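Hollix Cell: Setup and Care Notes

Written by Amos Pennington. Last change 19 April 2024.

What is this

This file goes together with the Hollix switch sorting data. It explains how the cell is set up, how we look after it, and what we repair ourselves. If you only want to train on the data you can skip to Contents. If you must stand in front of the cell, please read all of it one time before you switch on the power.

The cell stands in the Alcantara building, second hall, on the side of the loading door. It was built for sorting push-button switches and small clips between bins. The control program is called Fallska and has its own README in the same folder.

Contents

The set has 2149 episodes. Of these, 1043 are marked "clean", which means that an operator has watched them to the end and found no dropped part and no stop by hand. The rest are not bad, but they are not checked. Each episode has the head view, the wrist view, joint positions and gripper opening. Episodes recorded before July use the old finger length, and this is written in the field finger_set.

Setting up the bins

The two large blue bins stand left and right of the conveyor channel. Push each bin toward the channel until its rim stops. Do not force it, the rim bends and then the height is wrong. If you use nested bins, the stack must be the same as in the file bins.yaml. When you take a bin out of the stack or add one, the floor moves and the finger will touch it. Change the value floor_z first and move the arm second.

The lower row of shallow bins has no fixed position in the program. Leave enough space there that you can see the bolts at the end of the channel.

Fingers

Check the finger tips at the start of each shift. Scratches on the flat side are normal. A tip which is bent, or which moves when you press it with your thumb, must be changed. Always change both gripping fingers as a pair, also when only one is damaged. There are 2 spare pairs in the drawer under the controller. After the change run finger_home, wait for the beep, and then run the slow pick test with one switch.

Do not tighten the finger screws with the long key. Use the short one with the Imetti label.

Cleaning

Wipe the steel rail with a dry cloth. Brown spots on it can be rubbed with the soft pad, never with steel wool. The bin floors collect dust from the switches, so take out all parts, wipe the floor and put the parts back. Small clips like to fall under the cross rail. Look for them before you start the belt.

Known problems

The gloss of the bins gives strong reflections in the wrist view. We have tried a matte spray, but it came off on the parts. For now we keep the lamp setting low and accept some lost frames.

Fallska sometimes loses the zero position of the third joint after a power cut. Home the arm by hand, then restart. Two restarts can be needed.

Sample frames
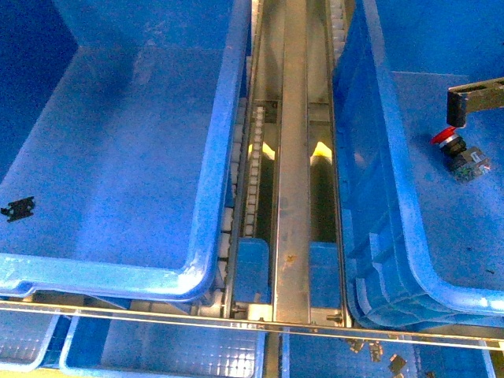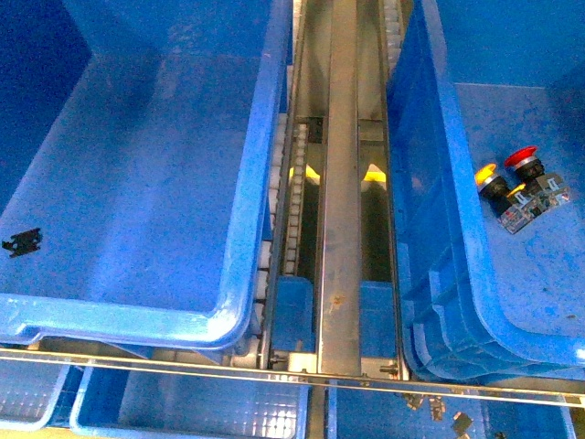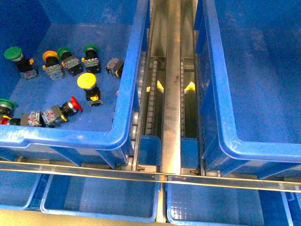
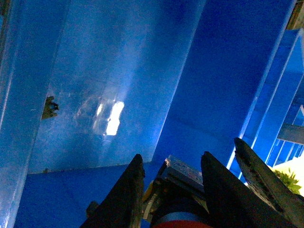

The first three are head views and the last is a wrist view.

Remarks received

Priya Marchetti: I followed the finger part last week and the order was not clear to me. I ran finger_home before the screws were fully tight, and the offset was wrong for the whole morning. Can you write that the screws come first? Also, the short key is missing from the drawer again, so I have ordered another one.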